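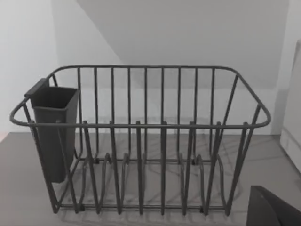

Dish rack model, utensil holder at the left end, no plates loaded.

Ticket 346: Kitchen simulation, what to buy for the real bench
Raised by: Adanech Zeleke
Assigned to: Amanuel Worku
Status: Open, waiting for quote

Adanech, 09:40
We need to order the counter items for the Ivthorpe bench before the August budget closes. I have 2000 pounds for the lot. The rack in the simulator is dark wire with upright plate dividers and a clip-over utensil holder. Nellach only list one without the holder. Does that matter?

Amanuel, 10:15
Yes, I would hold out for one with a holder. It takes up space inside the basket and changes where the gripper can go in from that end. Check the side handles too. They flare out past the basket, so measure across the handles and not just the basket.

Adanech, 11:05
Cao do a similar rack with a holder. I have put down three, as the wire will get bent. What about the microwave? Plusora have quoted 195 for a plain white one but the listing doesn't say which side the hinge is on.

Amanuel, 11:30
It has to be hinged on the left with a bar handle that stands off the door. A model with a push button and no handle is no good to us. Look at how much counter the open door uses as well. It comes right out towards the front, between the rack and the space on the right, and both arms have to work round it. I'd allow for a deeper worktop in the budget.
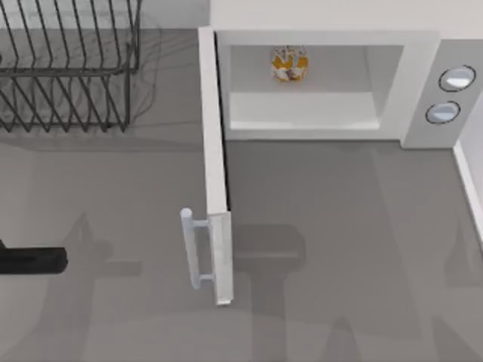 Actions
1. Adanech to ask Plusora for the hinge side, handle type and door width.
2. Adanech to get a price for the deeper worktop.
3. Amanuel to send the rack sizes from the model file.
4. No order to go in until 1 and 3 are back.

Search tickets Enter keyword or number Go

Related tickets
Spare gripper fingers, reorder level
Worktop height at Ivthorpe
Nellach account, delivery charges

Contact the equipment desk | Copyright Ivthorpe Equipment Desk | Back to top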